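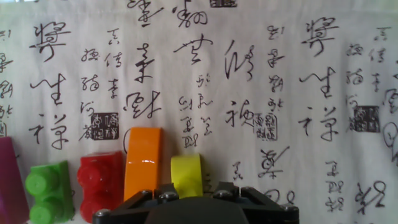
Black cursive calligraphy on white cloth, colored toy blocks in front.

Iser Handwriting Samples, data card
Last updated 2025-04-09

What this is
A set of 1,000 scanned lines of cursive Chinese writing, each paired with a typed reading. Lukier collected the scans and Drumiron did the first round of typing. I maintain the copy you are looking at.

What it claims to be
The original release notes called it "a general benchmark for cursive script." I would not call it that. The lines come from 40 writers, and three of them account for 202 lines. A model that learns those three hands will look better than it is.

Labels
Cursive characters are often ambiguous even to people who read them daily. The first release gave one reading per line and no sign of doubt. Since October there is a second column, alt_reading, for lines where a second reader disagreed. It is blank for most lines. Blank means no second reading was recorded, so please don't treat it as agreement.

Files
lines/ grayscale scans, one line each
readings.csv line_id, writer_id, reading, alt_reading
splits.csv line_id, split

Splits
The default split is random by line, so the same writer turns up in train and test. Scores on it don't tell you much. Use the by_writer split if you plan to publish a number. The accuracy Insaurralde quotes for its reader was measured on the default split, and I have not been able to reproduce it on the other one.

Known problems
Some scans were sharpened before we got them, and we have no record of which.
Punctuation in the typed readings was added by the typists.
Writer IDs were assigned from the paper batches. Two IDs could be the same person.

License
Research use only. Ask before passing the scans along.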